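Chapter 6
Reading a Novel for Its Setting

In this chapter you will learn to
tell setting apart from background
find the details that place a story in time
write a paragraph about setting that uses evidence from the text

Before You Read

Most readers can tell a friend what happens in a novel and who it happens to. Far fewer can say where it happens in more than a word or two. "A farm" or "a big city" is the usual answer. Setting is easy to pass over when the plot is moving fast, and writers know this. A good deal of what a novel wants us to feel gets put into rooms, roads, weather and furniture, where we take it in without stopping.

Setting includes place, time, and the ordinary conditions of life for the people in the story. How far is the nearest store? Who in the house gets up first? What does it cost to heat a room? A novel may never answer these questions directly, but a careful reader can often work them out.

The Chapter's Main Text

The examples in this chapter come from The Winter Lodgers, a short novel by Merle Kereama. It follows two sisters-in-law, Serena Valentini and Cinzia Russo, who share a house in the hill town of Fikinano through one cold January. Serena's husband, Aldo, has gone to work on the coast and writes less and less often. Cinzia has come to help with the house and stays after the help is no longer needed. The book has 34 short chapters. You will find Chapters 2 and 3 in the reader that goes with this text.

Very little happens in the first part of the book. A stove is repaired. A letter comes and is left unopened on a shelf for two days. Cinzia moves her bed from the back room to the front room, and Serena says nothing about it. By the time the sisters-in-law finally argue, the reader already knows the house so well that a closed door is enough to show who has won.

Rooms and What Is Left in Them

Kereama rarely describes a room all at once. She gives one object, lets a character walk past it, and comes back to it several pages later. The unopened letter is mentioned four times before anyone touches it. Each time, the light in the room is different, and so we know that time has gone by.
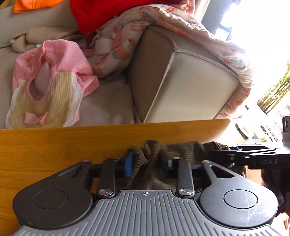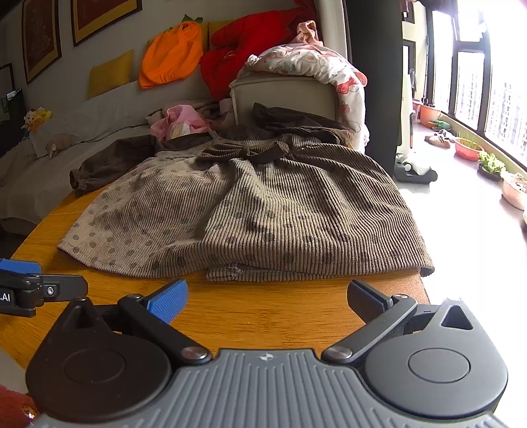
Figure 6.2 Brown corduroy garment on a wooden table.

Clothing works the same way in the novel. Aldo's work coat hangs by the kitchen door through the whole of Chapter 2. In Chapter 3 Cinzia puts it on to bring in wood, and no one comments. The coat is part of the setting until that moment, and then it becomes part of the plot. When you find an object that changes its job in this way, mark the page. You will want it when you write.

Setting and Background

Students sometimes use these two words as if they meant the same thing. In this book, background means facts about the world outside the story: the history of a region, the price of bread, the laws on property. Setting means the world as the story presents it. Background can help you understand a setting, but it cannot replace the words on the page. Fikinano is not on any map, and a paragraph about real hill towns will not tell you much about Serena's kitchen.

Key Terms

setting — the place, time and conditions in which a story happens
background — facts from outside the story that help explain it
recurring detail — an object or sound that returns at several points in a text

First Response

Read Chapter 2 of The Winter Lodgers once without taking notes. Then read it again and list every object that is mentioned more than once. Choose one and write a paragraph of six sentences explaining what it tells the reader about the Valentini house. Quote the text at least twice. Keep your list, as you will need it for the exercise on page 34.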